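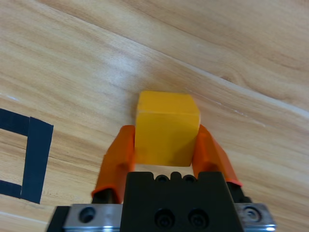

Notes from Kerngate open day, October. Typed up on the train back so excuse the state of them.

Got there ten-ish, already heaving. Parking at the Wulville end was full, walked up from the bus stop instead. Badge, coffee, bag of leaflets. Up to 200 people through before lunch according to the woman on the door.

## Blocks room

First stop and the best one. Toy blocks, plain cubes, the sort every nursery has a tub of. Farzana Bugti runs it. Talks fast, I got maybe half of it down.

- They care a lot about corners. Too sharp and parents complain, too round and towers slide. She passed a few round, all slightly different, I couldn't tell until I shut my eyes and used my thumb.
- Yellow is the awkward colour. Shows every mark. A cube that's been handled for a week looks like it's been handled for a year. Red hides it, blue hides it, yellow doesn't.
- Batch size is 1,000 per colour, then the paint gets checked against a card on the wall.
- Rejects go in a crate by the door. Visitors allowed to take one. I took two (sorry Farzana).

Asked about smudges. She said wipe with a damp cloth, never soak. Somebody's grandad asked about the dishwasher and got a look.

## Upstairs

Old catalogues from Granström, lovely drawings, glass case so no leafing through. Prices in the back of one, couldn't read them for the glare. Item 326 was a pull-along duck and I want it very badly.

Haziq Liew did the short talk on packing. Boxes of 48 now, used to be loose in sacks, which wrecked the edges. Slides wouldnt load so he drew it all on a flipchart, much better I thought. Ran over by twenty minutes.

## Practical bits

- Lunch: soup or soup. Leek. Fine.
- Shop is cash only, small, seconds at the back on the left. Mixed bags good value.
- Flekmont building was shut, sign said next year.
- Toilets ground floor only, queue.
- Last entry 3pm and they mean it, saw a family turned away at five past.

Would go again, earlier, with a bigger bag. Need to email Farzana about the paint for the school order and ask weather they do half-size cubes. Train's in.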